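Notebook, Tarnar bench, May, morning

Continuing with the time alignment between the two hand-held grippers. Yesterday I wrote that the offset is constant. I was wrong about this, so please do not use yesterday's number.

I repeated the clap test: open and close both grippers at the same moment, then look for the peak in finger speed on each side. In the first recording the left stream is 2 camera frames late. After 10 minutes it is 7 frames late. So there is a drift, and the fixed correction in the Sedivum loader only hides it at the start of a session. The short sessions look fine, and this explains why I did not see it last week.

Possible reasons which I wrote on paper before touching the code:
the clock of the left side runs slower;
the recorder drops frames and does not write it in the log;
the loader makes the time from the frame index and does not read the real stamps.

It is the third one, at least mostly. In the loader there is a line which takes the index and divides it by 30, and the stamps from the file are read and then never used. I think it was put there for the old format, which had no stamps at all. I changed it so that the stamps are used when they exist, and if they do not exist the loader stops with an error. Before, it was silent. I prefer that it stops.

After the change the clap test gives less than one frame of difference at the start and also at the end. I ran it again on the same files to be sure that I did not look at a cached result (the cache folder must be emptied by hand, I forgot this two times already).

Before lunch

With correct times I could look again at the pose jumps. These are the small steps in the gripper path which make the replay shake. Until now we thought that all of them come from the tracking, but a part of them came from the time. When I plot the speed again, the small regular steps are gone. The large ones stay. They happen mostly when the view has not much texture, for example when the hand goes low over the table and the tracker finds few points.

I tried to increase the number of features per frame. This helps a little and costs a lot of time, and the extra points are often on the fingers. A point on the finger is worse than no point. It moves together with the camera, so for the tracker it says "we are standing still".

So the mask must be better before anything else. The current mask is two fixed triangles which somebody drew in the Suwannarat project, for fingers without foam. Our fingers are thicker.

Afternoon

I drew a new mask by hand on one view and tested it on ten others. It must cover three things: both finger blocks, the gripper housing at the lower left, and a margin for the fingers when they are moving. I did not make the margin very big, because every piece I take away is also a piece of background which the tracker could use.
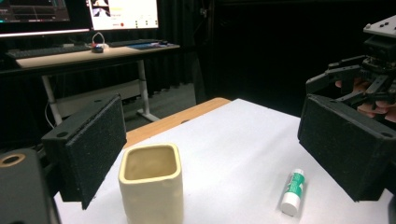 The fixed mask does not solve the second gripper. When both hands work close together, the other gripper enters the view of the first one, and it has everything a corner detector likes. In this view it is in the upper right, behind the right finger, with bolts on the dark plates and a grey top plate full of holes, and the hand around it. All this can move independently of the room. The good points should come from the desk and the two monitors at the back, with some caution for the monitors, as the content of a screen can change. The white sheet on the table gives very little, and I do not expect much from the black curtain either. The cup and the glue stick have edges, but these are objects which the person is supposed to move, so I cannot trust them as fixed.

For the second gripper I see two ways. One is to project its pose from the other stream into this view and mask a box around it. Now that the times agree this is possible, before it was not. The other is a small segmentation network, which is in the Trerneck tools already, but it is slow and I do not know how it behaves with the hand. I start with the first way. The box has to be generous, as the pose of the other gripper is itself not perfect, and if both trackers are lost at the same moment the box will be in a wrong place. In this case I would keep the last good box for a few frames and raise a flag in the log.

To do:
commit the loader change, with the clap test as a proper test
empty the cache on the shared machine also
write the box projection, first offline only
run the old sessions again with the new mask, compare the number of large jumps
ask if anybody still needs the old format without stamps

Remark for whoever reads this: the replay videos made before today have the wrong times. The paths inside them can look better or worse than they are. I move them to a folder called old_times and do not delete them.

Evening, short. The first version of the projection draws the box mirrored. Probably the sign of the x axis in the left calibration file. Tomorrow.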